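Kenura Planner: Frequently Asked Questions
Page last updated 5/30/25

What is Kenura, in a sentence or two?
Kenura is the planning layer that sits between your task script and your arm controllers. You tell it what you'd like done at the table, it works out paths for both arms, and it passes those along to the Wotton driver, which takes care of the motors. It started as a weekend tool of Sinéad Ó Dubhghaill's and has grown quite a bit, as these things do.

Do I need two arms to use it?
Not at all! One arm is perfectly fine — just leave the second block in the setup file empty and the planner will skip it.

Which camera views does the planner expect?
We like one fixed view of the whole table and one view from each wrist. The fixed view builds the rough map of where everything sits, and the wrist view takes over for the last bit of a reach, when an arm tends to block the fixed camera. Both kinds are fed in at 30 frames a second unless you change the setting.
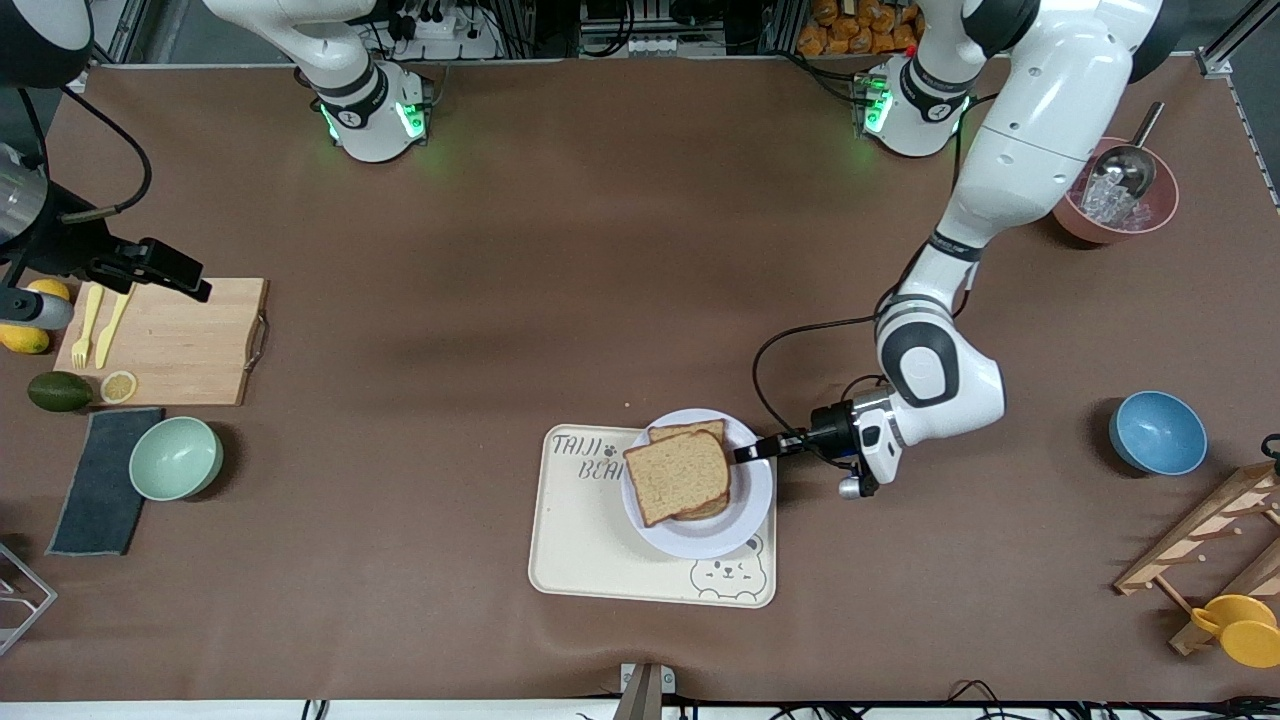 A sandwich on its plate in the fixed view, then the tray, bowl and cutting board from a wrist:

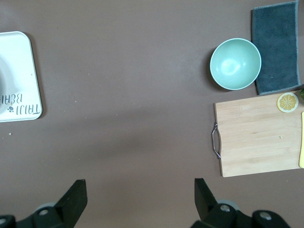
How long does the planner search before it gives up?
The default limit is 600 milliseconds per request. If no path has been found by then, it returns an error and the arms hold where they are, so your script can decide whether to try again or pick a different approach angle. You can raise the limit in the setup file, and plenty of people with crowded tables do.

My labels flip when the wrist turns. Is something broken?
Probably just an old version. Before the March release, object labels were tied to the wrist image, so a 90 degree turn could confuse them. They're now tied to the table map, and updating should clear it up.

Can I replay a run without the arms switched on?
You can, and we'd warmly encourage it. Open the log in Brolow, our viewer, and step through it as slowly as you please. It keeps the last 100 runs and then starts dropping the oldest, so do copy out any you're fond of.

Where do I send a bug report?
Please use the Heffernan tracker, and attach your setup file along with the log.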